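6. Running the shelf demonstration on an open day

6.1 Switch on the Andel at the wall and wait 30 seconds before touching the tablet.

6.2 Log in with the visitor profile. The operator code is 1006.

6.3 Stock the middle shelf with snack tubes and chip bags. Tubes may stand upright or lean against the back panel.

6.4 Put the items to be re-shelved on the metal table. A cup on its side is fine.

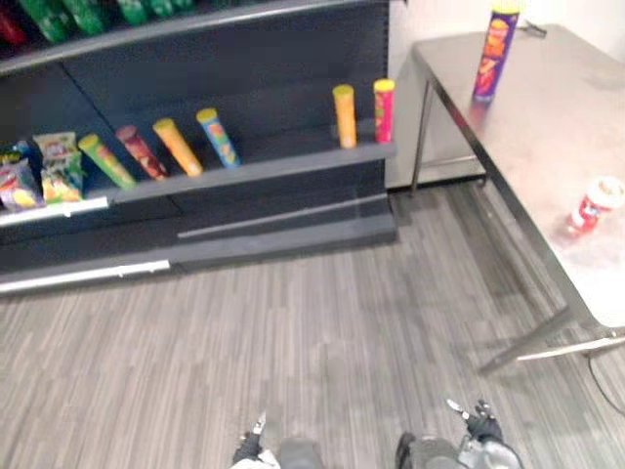 6.5 Press Start, then step back behind the visitor line. Each run moves one item from table to shelf.

CAUTION: Keep children's hands off the table and shelving while the arms are powered. Press the red stop button if anyone crosses the line.

6.6 After 2 failed grasps on the same item, press Pause and set it upright by hand.

Note: Do not load anything over 200 g. Full drink bottles are for display on the top shelf only.

6.7 Between groups, choose Home and check that both grippers are empty.

For spare tubes or a new tablet, see Janelle Belmonte at the Rosser front counter.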